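# Incident note: hinge-side contact during the cabinet door task

In August our group suspended the door-opening task for the Mindero project after a fault that I consider worth setting down in full. No one was injured. The damage was limited to a torn finger pad on the robot and a scratch on one hinge cup. I publish these notes on my own site with the agreement of the project lead, Soledad Galindo.

The policy had been trained on 596 demonstrations recorded with hand-held grippers, of which 117 involved cabinet doors. On the evening of the fault, the arm opened the right-hand door without difficulty and was instructed to close it. It placed one finger on the hinge side of the door and continued to push. The door could not move. The force limit should have stopped the arm at once, but the arm pressed on for 2 seconds before I reached the stop button.

The log showed two separate problems. The force limit had been raised during earlier work on the Brisa drawer unit and was never restored. The policy itself had also learned very little about where a door must be pushed, and many of our door recordings ended as soon as the door was open.

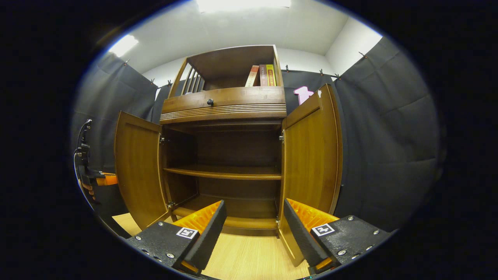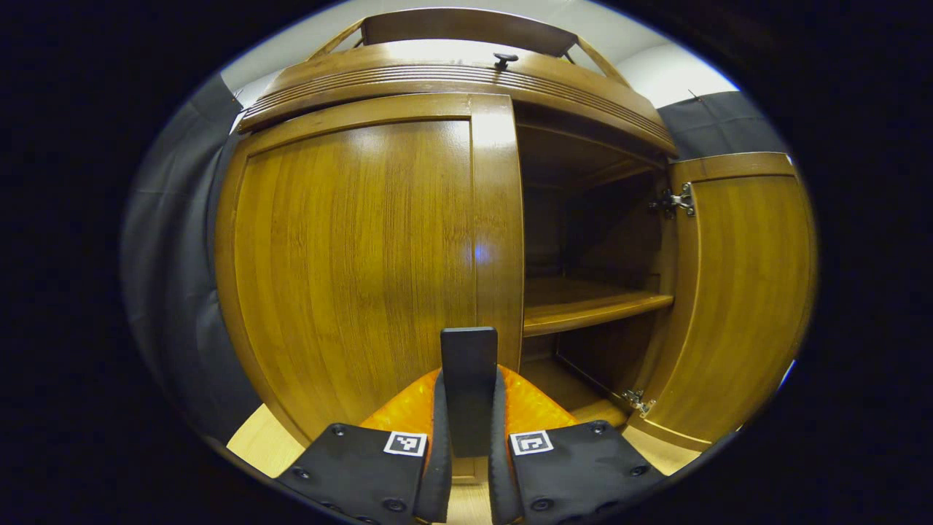
The first of these problems was ours alone. The limit was stored in a shared settings file, and a change made for one piece of furniture applied to all of them. Each task now carries its own file, and the controller will not start if the file is missing. Wollow, the tool we use to replay sessions, prints the active limit at the top of every log.

The second problem will take longer. We have set a target of 400 new door recordings, covering closing as well as opening, with the operator's hand kept away from the hinge side. Recordings that stop early are being marked and held out of training until they have been reviewed.

I should also record that the stop button was mounted on the far side of the table — a poor choice, and one I had approved. It now sits beside the operator's chair. The door task remains suspended until the new limit has been tested against the Karaca bench rig.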